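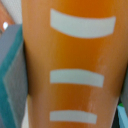

Why does a straight line turn into a smile when you wrap it around something round? It's one of the best little puzzles hiding in your kitchen, and you can solve it in five minutes with a strip of paper! Start by looking for something round with bands or stripes on it. A bright orange one with white stripes is perfect, because the stripes stand out so well against the color. See how the top stripe, the longest of the three, dips in the middle like a grin? Now look at the shortest one, down at the bottom. It looks nearly straight. Same round shape, same white stripes, and yet they seem to bend by different amounts.

Your paper strip experiment

Cut a strip of paper as wide as your finger and long enough to go all the way around a plastic cup. Lay it flat on the table first. It's straight, right? Good, remember that.

Now wrap it around the cup, keep it level, and tape the ends together. Stand the cup on the table and crouch down until your eyes are exactly as high as the strip. It still looks straight! Then stand up slowly and keep watching. The higher your eyes go, the more the front of the strip sags in the middle, until you get a big paper smile.

The strip hasn't changed at all. The middle of it is on the part of the cup closest to you, and the ends slip away around the sides. When you look from above, things that are closer to you appear lower down and things farther back appear higher up. So the middle droops and the ends lift.

Can you make it frown? Hold the cup up over your head and look at it from underneath. There it is - an upside-down smile!

What about short stripes?

A short stripe covers only a little piece of the curve. It doesn't travel far enough around the side to bend very much, so your eyes read it as almost straight. Try snipping one strip long and one strip short, then tape them on the same cup, one above the other. The long one will always show off more of the curve. (Ants have the same trouble with the Earth, and so do we! We each see such a small piece that the ground looks flat.)

The shiny part

Round things have one more trick. Put your cup near a window and look for a pale patch or streak running up the side. On a smooth cup the light bounces off the curve, and only one narrow part sends it straight to your eyes. Move your head to the left and the shine slides along with you. If the pale patch stays where it is, you've found a scuff and not a shine. I check every cup in my house this way now, and I have 11 with scuffs!

Draw it like an artist

Want your drawings of cups to look really round? Draw the two sides, then give the stripes a gentle dip in the middle. Make the color a bit deeper in one part and paler toward one side. Suddenly your flat cup pops off the page, and you can draw cans, drums and tree trunks the same way.

Written by Hamish Treloar

Last updated: January 10, 2025

We use cookies to remember your settings. Accept or Manage cookies

More to explore
Why do spoons turn you upside down?
How to draw a box that looks solid
Where does a shadow go at noon?
Make a July sundial from a paper plate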